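4.2 What readers of celebrity biography pages look for

We were delighted by how much the reader comments had to tell us. The set holds 3000 comments left under short actor profiles on Stesness, a fan site that covers television and film performers, and every one of them was read by both coders. Canan Duman built the coding sheet, and Kadir Yazıcı tested it on a first batch of 300 before we settled on the final categories.

The strongest pattern is a simple one. Readers come for family facts (partner, children, hometown) and stay to argue about roles. A profile that says very little about a marriage draws more questions than one that says nothing at all - a lovely puzzle, and one we come back to in Section 5.

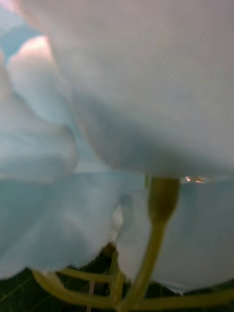
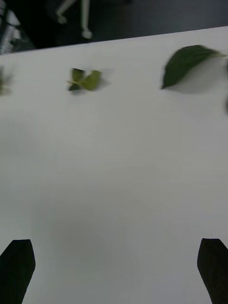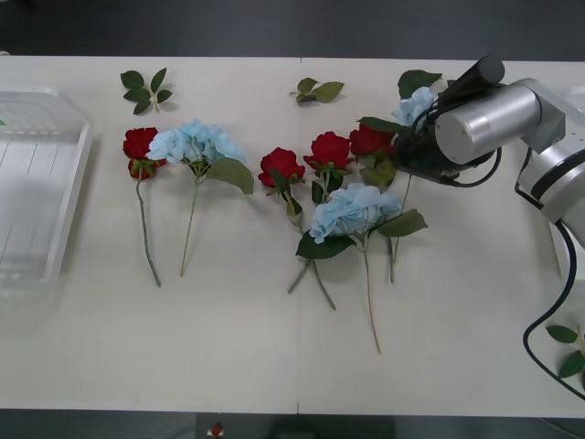
Figure 3. Three views from one place, with a white tabletop in the second and third.

4.3 Awards and the fan memory

Awards work differently. When a profile names a prize, commenters seldom ask about it, but they do repeat it, often years later and often with the wrong film attached! In the Bozkurt threads, named for the long-running drama, we found 24 comments that gave a supporting actor the lead's award. Only two were corrected by other readers.

What excited us most was the tone of those two corrections. Both were friendly, and both added a scene worth watching. Fans of the Zerkport series behaved in much the same way, so we suspect the habit belongs to small fandoms in general. A larger sample would be needed to show this, and we would love to see someone collect it.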